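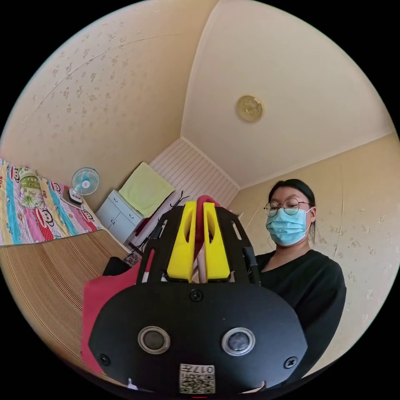
Ticket: Bedroom radiator knocking at night, Koster valve
Status: Open, waiting on tenant
Building: Grurside, 6th floor

First message

Hi there! I'm writing about the radiator in the small bedroom again (I know, I know, me and this radiator). It started knocking again when the heat came on in September and it's gotten worse. It goes off a little after 5 in the morning, a fast tapping like somebody with a spoon, then one big clunk, then quiet until the next time the boiler kicks in. The living room one is fine. The kitchen one hisses, but it has always hissed and I kind of like it.

What I've tried so far:
Turned the Koster valve all the way open. Same noise.
Turned it all the way closed. Quieter, but then the room is freezing and the clunk still comes.
Bled it with the little key from the front desk. I got a long sputter of air and then water, so I closed it up and felt very proud of myself. Quiet for two nights, then right back to it.

Reply from Puvport Building Services

Thanks for the details. Please check whether the radiator is level and whether the pipe touches the floorboards where it comes up. What number is the valve head normally set to?

Second message

OK, I got down there with a flashlight and a level! The radiator tips a tiny bit away from the valve end, maybe the width of a pencil lead. And the pipe is definitely touching wood. The hole in the floorboard is snug on one side and there's a shiny spot on the pipe right there, so that could be the tapping. I slid in a folded piece of felt (the kind you stick under chair legs) and the tapping is mostly gone. The clunk isn't.

The valve is normally on 3. I tried 4 for a night and woke up sweating at 80 degrees, so never again.

Reply from Puvport Building Services

The felt is fine for now. The clunk may be the valve itself. If the water runs through it backward, that model can slam as it closes. Is there an arrow on the body?

Third message

There is an arrow, under about a hundred years of paint! I scraped it with a fingernail and it points away from the radiator. The valve's on the supply pipe (it warms up first, I checked with my hand), so that sounds backward to me? My Janov manual for the thermostat doesn't say a thing about it.

I can be home any morning after 9. The bed is on wheels, so I'll roll it out of the way before you get here. Please ring twice, the buzzer sticks.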